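I have been brown-haired for my entire adult life, and by brown I mean the shade of a cardboard box that has been left in a car. My mother calls it chestnut. My mother also calls my apartment cozy.

So in June I decided to go copper. I had been saving pictures of copper hair on my phone since winter, all of them belonging to women with jawlines, and at some point I talked myself into believing that the jawline came with the dye.

My first stop was the drugstore, where I spent my whole lunch break reading the backs of boxes. Geston has a shade called Ember Road. Tiser has one called Fox, plain Fox, and next to it one called Warm Fox. I held both foxes up to the light like a jeweler and then bought neither, and went back to work with a bag of pretzels.
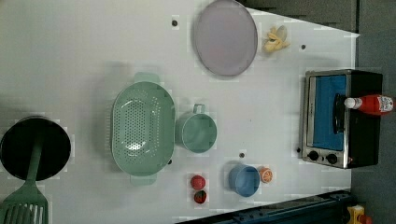 Copper, as a category, covers far too much ground. Ask five people to point at it and one will point at a penny and one at a carrot. I wanted something between the two, and the best I could do when I called the salon was "orange, but grown up." Look at the tomato there, and then at the orange slice near the blue cup. Somewhere on the road between those two was my hair, and I was hoping to get off well before the tomato.

The salon is called Hollis and it's on the second floor over a tax office. Ataahua Bright has cut my hair there for years, but she doesn't do color, so she handed me over to Belmiro Aguiar, who does nothing else. He picked up a piece of my hair, let it drop, and asked when I had last put anything on it. I said never. He asked again, more gently. I admitted to a semi-permanent plum in college.

He mixed something in a bowl and painted it on while telling me about his brother-in-law's boat. There was a lot of boat. I was in the chair from just after 10 in the morning until lunch, and the bill came to 370 dollars before tip, a number I have since described to my husband as "not bad for what it is."

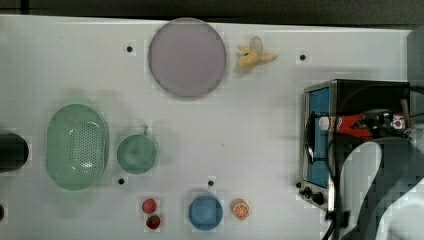 The first week was wonderful. Strangers were nice to me. A man at the bakery called me Red and I was too flattered to be annoyed. Then I washed it, and washed it again, and somewhere in the second week the copper started packing its things. By the third I had gone a distinct shade of yellow at the front, in the same family as that banana by the plate, with my own brown coming in on top to remind everybody who paid the rent. I wore a hat to a christening.

Belmiro had warned me, to be fair. He told me to use cool water, to wash twice a week at most, and to put on a color mask from Pekitz for 15 minutes every time. I did the mask faithfully for exactly one wash. It smells like a birch tree's idea of a birch tree and it turned my good pillowcase peach.

I went back on day 21 for a gloss, and that brought it around again.
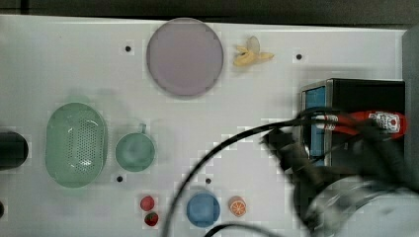

Would I do it again? I already have, twice, and I'm booked for a third round in the fall – a bit darker this time, closer to the penny.

My mother says it looks natural.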